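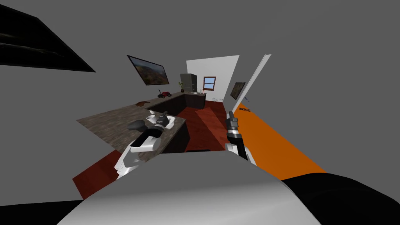 Grurnalex promises to tell you whether a politician's claim about science stands up. You paste in a line from a speech or a leaflet, wait a few seconds, and get a score out of ten with a list of studies underneath. It costs nothing for the first month and then they want your card details. I used it all through December, mostly on leaflets from the Varnbridge by-election, and I came away unconvinced.

The score is the trouble. One leaflet said a low-traffic scheme had "cleaned up the air" in the town centre. Grurnalex gave it a seven. When I opened the studies, two were about different cities and one was a survey asking people how they felt about buses. A rival leaflet said the same scheme had done nothing at all, and that got a six. What is a voter meant to do with a seven and a six?

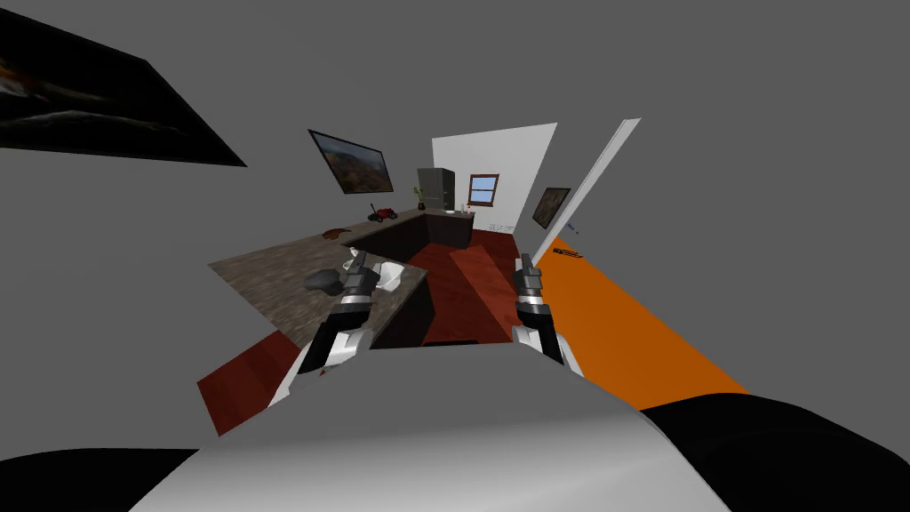

Judit Vincze thinks I'm being unfair, and wrote to say that she never looks at the score and goes straight to the sources, which would have taken her a whole evening to find by herself. Fair enough. The search is quick, and it did turn up a council report of 566 pages that I'd given up looking for. But the score is in huge green type at the top, and the sources are in small grey type under a fold-out menu.

Then there's the question of who decides what counts as a good study. The help page says the tool draws on 1,750 journals and doesn't name them. I emailed on a Tuesday to ask for the list and got a polite reply about "trusted partners" - no list. 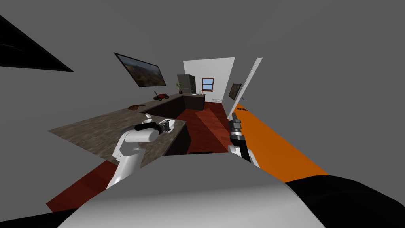
It also copes badly with anything that mixes fact and opinion, as most political writing does. "Scientists agree we must act" came back as a nine, with no hint that the second half of the sentence is a choice for voters and ministers.

I've cancelled. If they publish the journals and let me switch the score off, I might try it again.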